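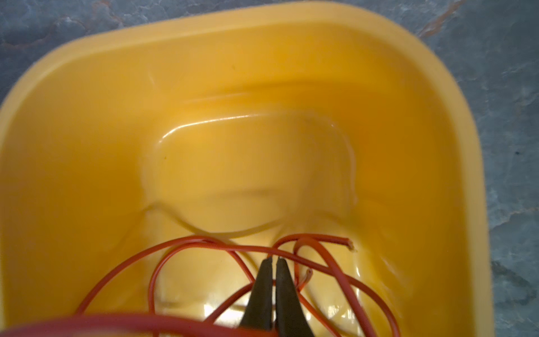
The Town Should Keep the Repair Counter Open

Dec 7, 2018

In October the town of Clunton announced that the repair counter at the Kendberg Street transfer station will close when the current budget year ends. The notice was two paragraphs long. It said the counter costs more to run than it brings in, and that residents can take broken household goods to the regular drop-off line like everything else.

I think this is a mistake, and I say so as someone who usually votes against new spending.

The counter is a small thing. It is open 18 hours a week in what used to be the scale office. You bring in a lamp, a toaster, a radio or a fan, and a part-time employee looks at it. If the fix is simple, it gets done while you wait and you pay for the parts. If it is not, you are told so, and the item goes into the electronics bin with your permission. Large appliances are not accepted. Neither is anything that runs on gas.

The town's figure for last year is 367 items repaired. Critics have made a lot of that number. In a town our size it does sound low, and divided into the wages it makes each repair look expensive. But most of what comes over that counter has one thing wrong with it. A cord has frayed where it enters the base. A switch has worn out. These are cheap parts and short jobs, and the reason they don't get done at home is that most of us were never taught how.

My parents' generation had Nechyporuk Electric on Cukeck Avenue. You could walk in with a dead iron and walk out an hour later with a working one. When the shop closed, no other business took up that kind of work, and I don't blame them. It is hard to charge a fair price for an hour of labor when a new iron costs less than the hour. A private shop can't make that work. A town, which also pays to haul away the old iron, has a different set of books to look at.

That is the part missing from the notice. The counter was judged as though it were a store. The hauling contract is in another line of the budget, and so is the fee we pay on electronics. I asked the public works office whether anyone had put the two together and was told the figures are kept separately. They may not change the answer. I would still like to see them side by side before the doors are locked.
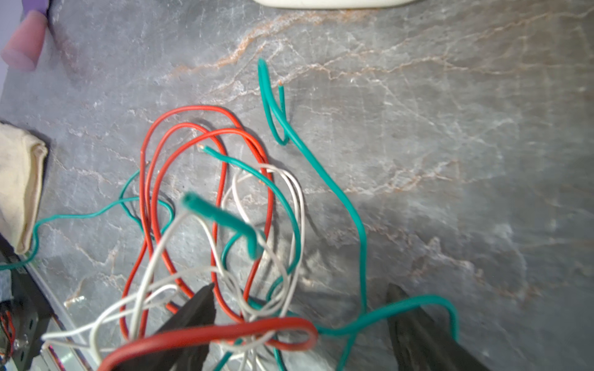

Is it safe to have a town employee rewire a lamp that someone will plug in at home?

The counter tests every repair before it goes back to the owner, and anything that fails the test is not returned to use. A lamp with a taped-up cord in somebody's spare bedroom gets no test at all.

There are fair complaints about the way the place is run. The hours are hard for people who work days. The line gets long after the holidays. Parts are ordered one at a time, so a person may have to make two trips for a single switch. The sign is behind the brush pile, and I drove past it for years without knowing what it was for. All of this could be fixed without adding a single hour of pay. Move one afternoon shift into the evening. Keep the common plugs and switches in stock. Put the sign by the road.

I would also raise the price. Right now the charge is for parts only, and I have never paid more than a few dollars. A flat fee of $8 per item would not scare off many people, and it would answer part of the objection about cost. Residents who can't pay it could be excused, as they already are at the pool.

The town says closing the counter will save $1240 a month. I take that number as given. It is real money, and there are roads here that need it. But when the town gives up a service of this kind, it rarely comes back. The tools are sold, the room is turned into storage, and the person who knew how to do the work finds another job.

The public works budget is still in draft. The council can put the counter back with one vote, for one more year, with a fee and better hours, and ask for a full accounting at the end of it. I would support that, and I plan to tell them so in writing before the draft is final.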